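October, by the author of Small Rooms Notes

When I moved to Irkard I had 84 jars of spices, tea and dried beans, and one narrow kitchen. My mother kept everything "for the winter" and I learned this from her very well. But here the winter is short and the shop is downstairs.

So last month I began to eat what I have. I wrote a list on paper and put it on the fridge door. The rule is simple - I buy only milk, eggs and fresh vegetables until the list is finished. The first week was easy. The second week was lentils.

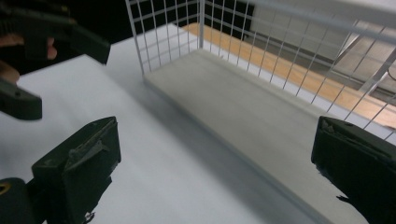

White wire basket, nothing on its floor.

I discovered some good things. Old chickpeas become soft if you soak them for a whole night and add a little baking soda. The tea from Taheri, which I was saving for guests, has lost its smell, and I am sorry I did not drink it earlier. I spent 64 less on food than in the month before.

Now 31 jars are clean and stand by the door. If somebody in Irkard makes jam, please write me - I give them for free.

106 shares | 7 comments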